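Test kitchen notebook, Ondon
07/11/2019

Rye crispbread, continued. Today I wanted to answer two questions only: is the new Kelo rye usable for the thin sheets, and why do the corners get dark before the centre is dry.

Dough mixed at the start of the morning. Same recipe as last time, with 70 g of caraway for the full batch, and the salt a little lower because Langlois wrote that their customers found it strong. I don't agree with the customers but I lowered it. The Kelo flour drinks more water than the old one. After mixing, the dough looked right, and then after the rest it was stiff and cracked at the sides when I pressed it. I added 20 g water and worked it again by hand. This was too late to mix well and I had some wet streaks. Next time all the water goes in at the start.

Rolling went better than I feared. Rye flour on the bench under it, wheat flour on top. When I use rye on both sides the colour comes out grey and dusty. The dough should be cold but not hard. From the fridge directly it breaks, so it must stand on the bench for 10 minutes first, and I forgot this for the first sheet. That one I baked as scraps. Scraps are very good, by the way, with the leftover beet spread.

Pricking: do it all over, closely, right to the edge. Where I was lazy, there are big blisters, and the tops of the blisters burn.

Baking. The Volov oven was set to 189. I know it is a strange number, but the dial is digital and this is where the last good batch was, in February. I don't want to change flour and temperature in one day. First tray on the middle shelf, fan on: corners dark, centre bends like leather. Second tray with fan off: corners better, centre still bends. Third tray with fan off, and in the last part I turned the oven off, opened the door the width of a wooden spoon and left the tray inside until the oven was cool. This one snaps everywhere, even in the middle. The flavour is also rounder, less of the raw rye taste at the back of the tongue.

So the corners are mostly a fan problem and the centre is a drying problem. I was treating them as one problem for weeks.

Thickness is still uneven. I roll thinner on the left side, always, maybe because of how I stand. I tried to turn the sheet after every second roll and it helped somewhat. For the bigger order we need the guide strips, please, if anyone has seen them since we moved the shelves.

Taste notes, third tray, completely cooled:
Caraway clear but not too loud. Salt too low for me, okay with butter. Colour a good even brown, lighter than I expected from this flour. It is a bit sweet at the end, I think from the slow drying. Good with the hard cheese, less good with the soft one, which hides everything.

One piece of each tray is in the tin with the blue lid. Please don't finish them, I need to check if they are still crisp after some days. The other tin is for eating.

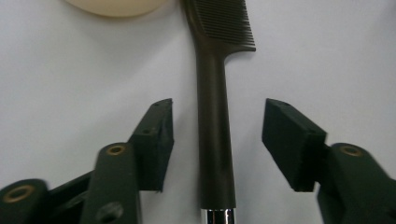 For the next batch: all water at the start, old salt for one half and new salt for the other half, fan off, slow drying for every tray. Also order more caraway, the jar is nearly finished.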